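3.2 Touring members and the attribution of credit

The second group of records concerns musicians who joined established rock bands for live work and were later named, or left unnamed, on studio releases. Of the 2,082 releases in the Tallent catalog, 1,021 list at least one performer who does not appear in the band's own account of its membership. These performers most often played keyboards, auxiliary percussion or second guitar. In 600 of these cases the printed sleeve gives a name but no instrument, so the role had to be taken from tour programs and set lists.

Coding followed the scheme set out by Flanagan, with one change. Where a performer worked in two bands that shared a songwriter, we entered the person once for each band and linked the two entries. The Drirer label presented particular difficulty in this respect, as its early pressings used a single sleeve insert for several acts - in one instance, for a band that had already broken up. These entries were checked against the Multumeo distribution lists before they were accepted.

Credit for live performers became more frequent as labels moved from vinyl to compact disc. The longer booklet is one likely cause. Contract terms are another, although the surviving contracts are too few to support a firm claim. Reissues complicate the pattern, for they often add names that were missing from the first pressing. We therefore report first pressings and reissues separately in the tables that follow.

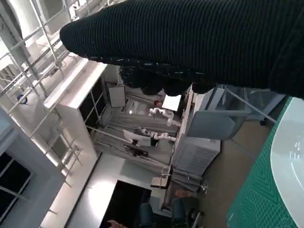 Figure 4. Black knitted hand above a green cutting mat and white plate, with white metal railing at left.

Regional differences were small. Bands from smaller cities credited touring players slightly more often, but the difference disappears once label size is taken into account.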